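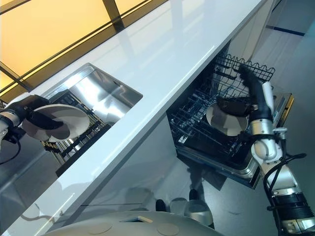
Mwanaisha Kioko had owed the Prencombe Rowing Club 770 dollars for 18 years, and in December she drove back to pay it. The treasurer she remembered had died. Her old coach, Mark Anthony Dimaculangan, still lived above the boatshed, and he let her in without asking who she was. He had a kitchen now, with a white counter and a black rack in the bottom of the sink. She put the envelope on the counter, well away from the tap.

"What's this for?"

"The oars. The ones I lost at Paltthorpe."

He counted the notes twice. Outside, a crew was carrying a boat up the ramp and arguing about the colour of something.

"We got those back," he said. "A farmer found them on the bank the same week. We rang your mother."

Her mother had never mentioned it. Mwanaisha thought about the two regattas she had skipped, and the move to Magesa, which she had always told people was for work.

"Keep it anyway," she said.

"I'll put it towards the ramp." He wrote her a receipt, spelling her name right the first time – he had known her at the door, then – and asked if she still took sugar.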